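Wiltix or Riis for topdressing spreader?

Turf Equipment > Spreaders and Topdressers

bentgrass_bill
We have nine greens and a practice green to topdress, and the old drop spreader is done. The belt tore in August and the bearings on one side are shot. I'm looking at two tow-behind units, the Wiltix 800 and the smaller Riis. Sand is kiln dried, light rate every couple of weeks in season. Anyone run either one on soft greens?

dthompson_turf
Ran the Wiltix for four seasons. Good machine, even pattern, but it is heavy. 868 pounds empty on ours, and you notice it on a wet morning. We put wider tires on it and that mostly took care of the tracks on the collars.

Mudflap
Riis here. Lighter and easier to turn. The hopper is small, so you are back at the pile all the time. For nine greens I would live with that.

GolshiftehK
We demoed both at Skukisow last spring. The Wiltix threw wider than we wanted on the small greens and we had sand in the bunker faces. You can choke it down but then the edges get thin. We bought the Riis.

dthompson_turf
The edges get thin if the spinners are running too slow. That's a setup problem. Ours was fine once we had the speed right.

GolshiftehK
The dealer set it up and stood there while we ran it. Maybe he had it wrong. I can only tell you what the greens looked like.

bentgrass_bill
What were you using to check the pattern? I have never done it properly. I usually look at the green from behind and call it good.

GolshiftehK
Trays in a line across the pass, same spacing each time. Drive over at working speed, weigh what lands in each one, write it down. Three passes and average them. Straddle the middle tray so you don't crush it. It takes most of a morning the first time.

Mudflap
Do the trays need to be deep? I tried it with shallow ones and I think half the sand bounced out.

GolshiftehK
Deeper is better with dry sand. A damp towel in the bottom of a shallow one helps, but then you have to weigh the towel too.
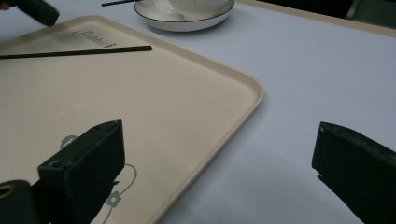
Beige plastic tray with a low rim

dthompson_turf
I would want more depth than that for a spinner. For a drop unit it doesn't matter much.

old_nozzle
You are all overthinking it. Sand gets brushed and watered in anyway. I have topdressed for 30 years and never weighed a tray. Buy whichever one has a dealer close to you.

dthompson_turf
Brushing moves it a few inches. It will not fix a heavy stripe down the middle of every pass. I do agree on the dealer though. I waited nine days for a chain from Lustska with the machine sitting in the shop.

Mudflap
Price difference was up to 2,000 when I bought, used against used. That paid for our brush.

bentgrass_bill
Thanks. The Riis dealer is closer and our greens are small, so I'm leaning that way. He is bringing one out Tuesday – I'll line up some trays and see what it does. Golshifteh, what spacing did you use?

GolshiftehK
Two feet, center to center. Go a little past where you think the sand stops on both sides. And pick a calm morning.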